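3.2 Handle geometry and hanging storage

The inventory covered 365 hand-held kitchen utensils from shared kitchens in Cleston. Each item was assigned to one of two classes according to how it could be stored: drawer only, or drawer and hook. Of the full set, 181 had an opening in the handle large enough to pass over a standard rail hook and were placed in the second class.

Openings differed in shape. Round holes allowed the utensil to rotate on the hook, so that neighboring items touched when one was removed. Elongated slots gave more tolerance when an item was returned to the rail without looking, but they also let it hang at a slight angle. Rim thickness was recorded separately - a thick rim takes up more of the hook's depth and limits how many items can share it. Handle color and finish were noted but not used in the analysis.

Coding was done by Sosa and repeated by Hopkin in August. Disagreements mostly concerned narrow slots and were settled by trying the item on the hook. Figure 2 gives an example of the slotted type.
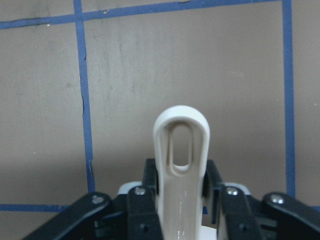

Figure 2. White plastic handle with rounded end, elongated oval slot and raised rim.

Items with a broken or filled opening were coded as drawer only. Loops of string added by residents were disregarded.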